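**Sistton workshop collects brush examples for its learning system**

The Grorlow workshop in Sistton has gathered 637 examples of brush handling since March, all for a system that should learn to work with calligraphy tools. Four operators share the job — each one guides the arm through a short task, such as lifting a brush from its dish.
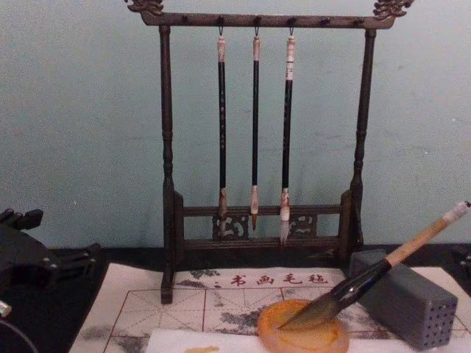 Barros, the partner which will train the system, would prefer fewer repetitions and more variety, and has asked that failed attempts also be kept in the set. Grorlow agreed to this last month.

Each task is now recorded with three different starting positions. Collecting will continue until September, and a second set is planned at Skodow.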